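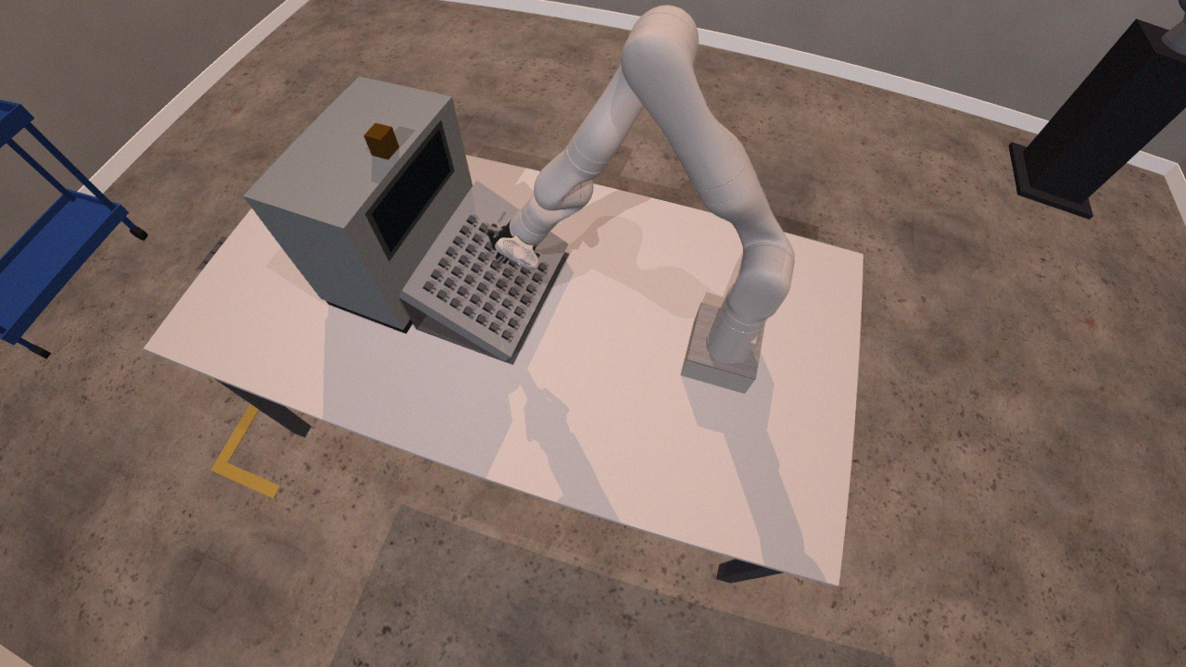
The Keyboard Fault, in Pictures

3 min read

Hello again from the Zolbridge team, and thank you to everyone who wrote in March asking what had become of our typing robot. We promised a proper gallery once the fault was sorted out, and it's mostly sorted out now, so pull up a chair. All of this comes from the simulated cell, the one Brisa Alvarado built for us over the winter with its stained concrete floor and its yellow tape corners (she is very proud of the floor, and she should be!). We're glad we did our learning in there before going anywhere near the hardware at Flindmont.

The job itself is a simple one to describe. An arm reaches down to a keyboard in front of an old-style boxy monitor, presses a key, lifts off, and goes on to the next. We had it going nicely for weeks, and then Faustino Maldonado left a long batch running through lunch and came back to find that the gripper had gone down on a key at run 201 and simply stayed there. The controller was still asking for more force, quite politely, and the log was filling up with the same line again and again. On a real keyboard that would have meant a cracked key at best, and a cracked fingertip if we were unlucky.

We spent a good while blaming the keyboard model. It's a thick, sloped thing, and Faustino was sure the slope was confusing the contact check, so he flattened it, and tilted it back, and flattened it again. The trouble was in the lift-off step. The arm waited for a "contact lost" message before it would move up, and if that message arrived in the same tick as a new force reading, the reading won and the message was thrown away. So the arm waited, and pushed, and waited. Getsemaní Magaña found it late in the evening, about ten minutes after announcing that she was going home.

The second problem came along while we were chasing the first one, as they do. With one arm stuck waiting, its neighbor carried on with its own schedule and swung through space it had every right to think was free. Our keep-out zones were drawn for arms at rest and arms in normal motion, and we had never drawn one for an arm that had stopped halfway through a job. I still wince a little when I look at how close together those upper links can get.

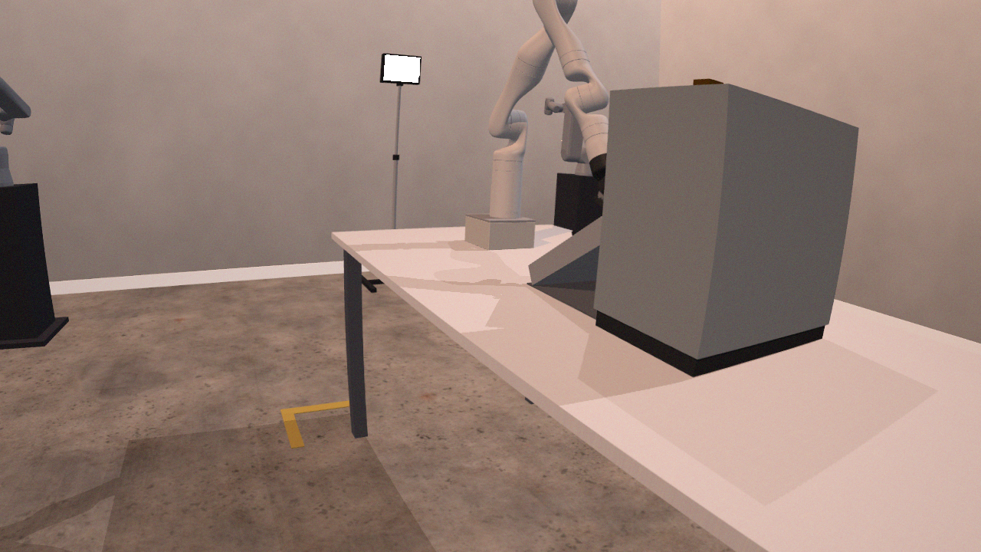
Upper links crossing at the far end of the table, with the black gripper hanging just over the corner of the gray enclosure.

Views like that one got passed around the office quite a lot, and Abundio Quezada, who looks after safety for us, asked for two changes before he would sign anything. The first was a time limit on every press, after which the arm backs off along the path it came in by and tells the others it's in trouble. The second was that a stalled arm now holds up every arm that shares its space - the whole lot of them - until a person clears it. That makes for slower days, and Braulio Ibarra grumbled about it for a while, but he's the one who wrote the code in the end and he did it beautifully.

Since then we have put the cell through 325 runs with the fault forced on purpose, and each time the arm has let go of the key and backed away. The restart is still clumsy. You have to clear the hold twice if the stall happens on the last key of a row, and we haven't worked out why, so if anyone has seen something similar please do write and tell us about it. Brisa reads every message, and she'd love to hear from you even if you only want to talk about the floor.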